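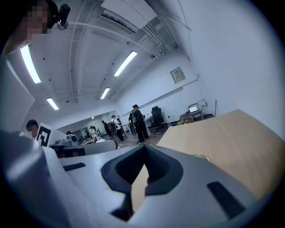 Lutfa Munshi, Applications Engineer, Redix

Ullow Hand-Held Gripper

The Ullow is a hand-held gripper for recording manipulation tasks without a robot arm. The operator works at an ordinary table, and the recorded motion is later replayed or used for training on an arm fitted with the matching Ronell end tool.

Housing
Light gray plastic shell with a black, rubbery finger opening set in the center. The opening has a thick rim and a grooved inner surface. Shells are sold separately as spares and fit both left- and right-hand units.

Camera
Wide-angle, fixed to the body of the tool. The circular image takes in the near edge of the work as well as the ceiling and the far end of the room. Focus is set at the factory and should not be adjusted.

Tracking
Square black-and-white marker boards are placed upright near the work area. Keep at least one in view at the start of each take. Printed boards must be mounted flat; a curled board will cause position drift.

Power and storage
Battery life is roughly 3 hours of continuous recording. Internal storage holds 3000 short takes. Files transfer over cable to any laptop running Biswas Desk.

In the kit
2 grippers
2 marker boards
Charging cable and carry case

Options
Head-mounted camera, spare finger pads, wall charger. The head-mounted camera requires the February firmware or later.

Lead times and volume pricing are available from the Redix sales desk. Quote the kit name and the arm model when ordering the Ronell end tool.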